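City has not complied with order to return property. What do I file?

Posted by Berenice Escobedo in Courts and Local Government
April 24, 2025

I run a licensed food stand in Jalville. Last August the code enforcement office impounded the stand and its contents over a zoning citation. The citation was dismissed. I then filed a petition for return of property, and the judge granted it. The order says the city "shall release to petitioner all items listed in Exhibit B within 40 days of service." Exhibit B is my own list. It runs to two pages and the city never objected to it.

The 40 days are over. What I have back is the cart frame and the awning. The clerk at the impound yard told me the other items "could not be matched" and that I should submit a claim to risk management. I called the city attorney's office and was told that they consider the order satisfied. Nothing was filed with the court saying so, at least nothing that shows on the docket.

I was not represented. My questions are whether the city can decide by itself that it has complied, and whether the next step is contempt or something else. I would also like to know if filing the risk management claim hurts me.

Elvia Ocampo

No, the city cannot decide by itself. A party that thinks it has complied can say so in a filing, and the other side can dispute it, but the judge who issued the order determines compliance. A phone statement from the city attorney's office has no effect on the order. Until it is stayed, modified or reversed, it stands as written.

Check these before you file anything.

Service. The 40 days run from service, so you need proof of the date and of who accepted the papers. If you mailed the order to the impound yard and the rules in your state require service on the city clerk, the period may not have started. Pull your proof of service and compare it with the rule for serving a municipality.

Appeal. See if a notice of appeal was filed. In some states an appeal by a public body stays certain orders automatically. In others the city has to ask for a stay. The docket will show either one.

Wording. "Shall release all items listed in Exhibit B" is a direct command with a deadline, and that helps you. Contempt generally requires an order clear enough that the party knew what it had to do. Expect the city to argue that Exhibit B is too vague to follow. The "could not be matched" remark suggests that argument already. 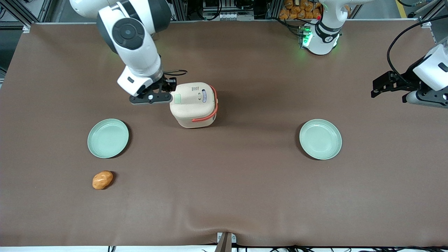
The usual first filing is a motion to enforce, with contempt requested in the alternative. Attach the order, the proof of service, a short declaration, and a revised inventory showing what was returned and what was not. The revised inventory should not add anything to Exhibit B. It should only make each existing line easier to match to an object. A line that reads "kitchen item" gives the yard an excuse. A line that reads "rounded container, cream-colored" would let a stranger pick out the one on the brown cloth from a shelf of mixed goods. Give color and shape first, then maker and size if you know them, and leave a detail out if you are unsure of it. One wrong detail in a sworn list can be used against the lines that are right.

Contempt alone is slower. It often requires an order to show cause, personal service on a named official, and a separate hearing. Many judges will first set a new date and order the city to file a report. If that date passes as well, your contempt request is much stronger.

On the risk management claim: it is a request for money, and the order is for the goods. Filing one does not normally waive the order, but read the form. Some contain a release above the signature line. Do not sign a release while the order is outstanding. Also check the deadline for claims against public bodies, which can be short. If the goods are lost, money may be the only remedy left, and you do not want that deadline to pass while you wait for a hearing.

Wayne Garside

Just call the mayor's office. Courts can't make a city do anything, they have immunity. I had a boat trailer towed in Gilorport and a council member got it out in 2 days.

Azucena Gallegos

The answer above mine is wrong on immunity. Immunity mostly concerns suits for damages. It does not let a city disregard an order entered against it in a case where the court had jurisdiction. Calling a council member is allowed, but it does not extend any of your deadlines.

I agree with Elvia Ocampo on the motion to enforce and would add a few points from the clerk's side of the counter, where I worked for 13 years.

File under the existing case number. People open a new case, pay a second fee, and end up in front of a judge who has never seen the order.

Send a demand letter first. One page: the date of the order, the date of service, the lines of Exhibit B still missing, and a date for response. Many local rules require an attempt to resolve the matter before a motion, and the letter proves it.

Put one exhibit per item or small group of items, and keep captions plain. 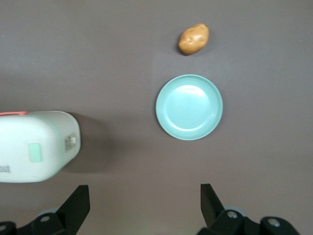
Small potato and round plate on a tabletop.

Caption with what the item is and nothing more. Argument belongs in the motion. If you did not take a photograph yourself, your declaration should say how you recognize what it shows. Number the exhibits to follow the lines of Exhibit B so the judge can read the two side by side.

Ask for specific relief in the proposed order: a return date, a named department, and a sworn statement from the custodian for every item the city says it cannot locate. The sworn statement matters most. "Could not be matched" costs the yard nothing to say over the phone — it is a different thing to sign under penalty of perjury.

Perishable stock is gone by now, so list it separately and ask for its value only if your court allows that in the same case. Ask the self-help desk about that, and bring the stamped copy of the order with you.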